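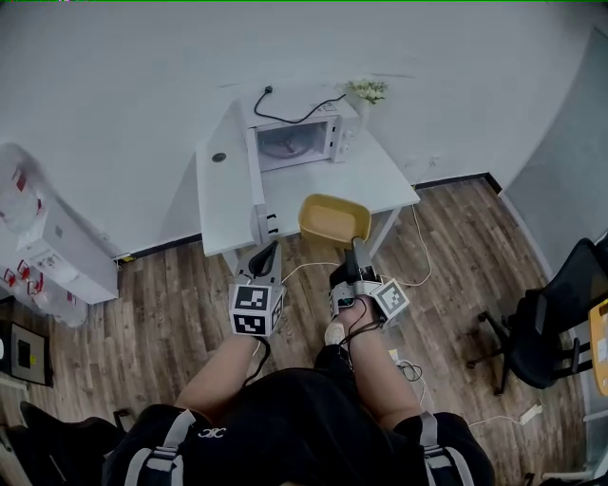

A yellow basin and a wood-look floor at the Ivbridge Community Hall.

Ivbridge Hall Kitchen to Close for Refitting in September

The Ivbridge Community Hall wishes to inform members and regular hirers that the main kitchen will be closed throughout September. The present sinks and counters have been in use for many years and no longer meet the needs of the groups that cook here. The Ondieki Room, the library corner and the main hall will remain open at their usual hours.

The work has been awarded to Gustatmont, which submitted the lowest of the bids received. The contract covers two new sinks, a wider serving counter, improved ventilation and the replacement of the water heater. A grant of $2,000 has been set aside for shelving and storage, and a further $500 will go toward new pans and serving dishes. Groups that keep equipment in the kitchen cupboards are asked to label it clearly and remove it before the end of August. Items left behind will be held in Room 4 until the kitchen reopens.

Hirers who have booked the kitchen for September may move their booking to a later month without charge, or request a full refund of the kitchen fee. The monthly community lunch will go ahead as a cold meal, served in the main hall at noon. Those who attend are kindly asked to reserve a place in advance - last year the kitchen served 508 lunches, and seating in the hall is limited.

Nilton Bermúdez, the hall manager, thanked members for their patience. "The kitchen is the busiest part of this building, and we know the closure will be an inconvenience," he said. "We will post any change to the schedule on the notice board by the front entrance."

Requests to move a booking should be made in writing to the hall office. Please include the name of the group, the original date and two alternative dates.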